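How to bring a robot arm into a small shop without making everybody miserable

I run the packing and kitting side at Graretti, where we put together craft kits and small hardware sets. When we brought in our first arm I went looking for a guide written by somebody on the floor, and all I found was sales pages. So I wrote down how we did it, and I've been adding to it as we learn more.

Step 1: Pick the job people already complain about

Don't start with the job that looks best on a spreadsheet. Ask around at lunch. At our place the answer came back fast - lining up parts before they go into the tray. You push a piece into its spot, then the next one, all shift long, and your wrists let you know about it by evening. Write down whatever people tell you, in their own words, and keep the sheet. You'll want it later when somebody upstairs asks why you didn't start with labeling.

Step 2: Tell people before the crate shows up

We messed this one up. The arm came in on a pallet and half the second shift found out by walking past it. Andor Dudás, who has been on kitting longer than I've worked here, asked me straight out if he should be looking for another job. I had a good answer (no!), but he should have heard it a week earlier. Get everybody together and say which task is moving, whose hours change, and what happens to pay. If you don't know one of those yet, say so and give them a day when you will.

Step 3: Build a practice table first

Please don't put the arm straight on the line. Give it a table of its own and bolt down a flat board for it to work on. Use simple plastic shapes in a few bright colors before you go anywhere near real stock. They're cheap, they're easy to tell apart, and you won't flinch when one goes flying onto the floor. Start with a plain rod on the end of the arm and only try pushing pieces. Grabbing can wait until everybody is comfortable with how the thing moves. 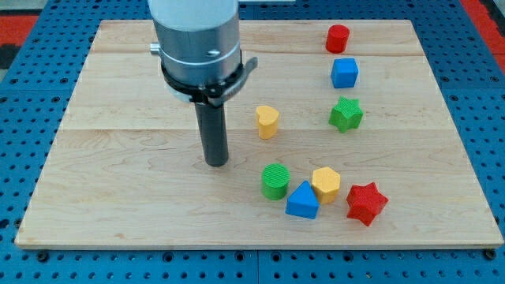
Keep the first moves slow and boring. One piece, one direction, a few inches. Then move the piece somewhere else and do it again. Have the people who'll be working beside the arm run these tests themselves, with whoever did the setup standing next to them and keeping their hands in their pockets. Everybody on our crew got a turn, and everybody got shown the stop button before they touched anything else.

Step 4: Keep a log by the table

We use a paper notebook on a string. Put down what you tried, what the arm did, and your initials. Ours has 51 pages filled in, and some of the most useful notes came from folks who had never used a robot in their lives. "Goes too low on the left side" is a perfectly good note. Read the notebook at shift change, out loud if you can stand it.

Step 5: Rewrite the jobs on paper

The work does change, and you should admit it. Our kitters spend less time pushing parts around and more time checking trays, clearing jams and changing over between orders. Some of them love it. A couple miss the old rhythm - you could chat all day while your hands did the job, and you can't do that so well while you're watching a machine. We rotate every 2 hours now, and that's helped.

If somebody picks up setup work, put it in their job title and in their paycheck. Andor does our changeovers these days and he was right to ask for the raise.

Step 6: Go live on one product

We started with the Arnel kit in August, day shift only, and left the old bench set up right next to it so we could switch back whenever we needed to. Leave yours up for at least 9 weeks. We used ours plenty in the first two. The Drerkberg sets came next, and I'm still working out the fixture for those, so I'll add a section when it's done.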